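## Part 5: Getting the office chair to fit you

Right, on to the chair. If you've followed the set-up guide this far you've done the desk, and the desk was the boring bit. I wrote this section after Macarena Benítez told me she'd sat in the same chair for years with the seat at whatever height it came out of the box. She isn't alone!

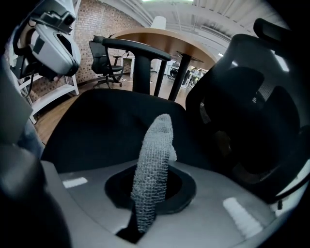
So before you touch a single lever, sit down properly. I mean bottom right to the back, both feet on the floor, shoes on if you normally work in shoes (slippers if you don't, I'm not judging). Most people perch on the front half of the cushion and then wonder why the backrest does nothing for them.

The steps go in order. Seat first, then back, then arms, because every time you change the seat you throw the other two off. I've done it the wrong way round more than once and ended up starting again with a cold cup of tea.

You'll need a hex key for the armrests and a dry cloth. Half an hour is plenty.

### 5.1 Seat height

1. Stand in front of the chair and find the height lever. On most of the Kikent chairs it's under the right-hand side of the seat, towards the front. On the older Hastus ones it's further back and stiffer.
2. Sit down, keep your weight on the seat, and pull the lever up. The seat sinks.
3. Lift your weight off a little with the lever still up and the seat rises. Let go when your thighs are level with the floor, or sloping down very slightly towards your knees.
4. Wiggle your toes. If your heels have come up, you're too high.

**Note:** Ignore the desk for now. If the desk turns out too high once the chair is right, lower the desk. If it's a fixed one, raise the chair again and get a footrest - a sturdy box will do for a week while you decide whether you like having one.

**Caution:** Don't pull the height lever while you're leaning over the chair from behind. The seat can come up fast with no weight on it, and I've had one catch me under the chin.

### 5.2 Seat depth

Not every chair has this. If yours has a sliding seat, there's a second lever, usually flatter than the first.

1. Sit right back.
2. Try sliding your hand, fingers flat, between the front edge of the cushion and the back of your knee. You want a gap of two or three fingers.
3. If there's no gap, pull the depth lever and shuffle the seat backwards.
4. If you could park a loaf of bread in there, bring it forwards.
5. Let go and rock gently until it clicks. It doesn't always click the first time.

Rocío Echeverría is a good deal shorter than me and had never known her seat moved at all. She'd been stuffing a cushion behind her back, and that works too, if your chair hasn't got the slider. A firm one is best, the squashy sofa kind goes flat by lunchtime.

### 5.3 Backrest

1. Unlock the tilt. On the Kikent chairs you push the lever in, on the Hastus you turn it.
2. Lean back slowly and see how hard you have to push.
3. Reach under the seat for the tension knob. Clockwise makes it firmer. It takes a lot of turns before you feel any difference, so don't give up after one.
4. Slide the backrest up or down until the curved part sits in the small of your back, roughly where your belt would be.
5. Lock it or leave it loose, whichever you like. I leave mine loose in the mornings and lock it when I'm typing a lot.

**Caution:** Keep fingers out of the gap between the seat and the backrest while the tilt is unlocked. It closes when you sit up.

### 5.4 Armrests

This is the bit everyone skips, and it's the bit that sorted my shoulders out. Arms that are too high shove your shoulders up round your ears all day, and too low means you end up leaning to one side like you're in a car window.

1. Let your arms hang, then bend your elbows.
2. Set the pads so they only just touch the underside of your forearms. If your armrests have a button, press it and lift. If they don't, there'll be bolts under the seat.
3. For the bolted sort, loosen each one a couple of turns with the hex key. Don't take them right out! They roll under things.
4. Move the arms in or out, then nip the bolts up by hand.
5. Sit down, check both sides feel the same, and tighten them properly.
6. Pull the chair up to the desk. If the arms bang into the edge before you're close enough to type, drop them until they go under.

**Note:** Joaquín Cáceres took his armrests off altogether and swears by it. If you do that, put the bolts in a labelled bag and tape it to the underside of the seat. The replacements from Harms come in boxes of 1,000, and I don't think you want that many.

### 5.5 Cleaning before you call it finished

Black upholstery shows every crumb, so do this while you've still got the cloth out.

1. Brush the seat from back to front. The crumbs collect where the cushion meets the backrest.
2. Wipe the armrest pads with a damp cloth and a drop of washing-up liquid, then go over them with the dry one.
3. If your chair's on castors, tip it on its side and pull out any hair or thread wound round the wheels. Nail scissors are good for this.
4. Stand it up again and roll it about a bit to check nothing's dragging.

**Caution:** No bleach, and go easy with the water. A soaked seat takes nearly 13 hours to dry out near a radiator, and it smells the whole time.

### 5.6 After the first week

Your back will probably grumble for a day or two if you've been sitting badly for ages. Give it five working days before you change anything, then go through 5.1 to 5.4 again and make small adjustments. Check the armrest bolts while you're down there, as they do work loose.

If the seat sinks by itself during the day, that's the gas lift on its way out. Don't try to open it up or fix it - it's under pressure. Write down the model from the label under the seat and send it to Imelda Buenaventura at Taltdale, and she'll tell you which lift to order.

Part 6 is screens and lamps.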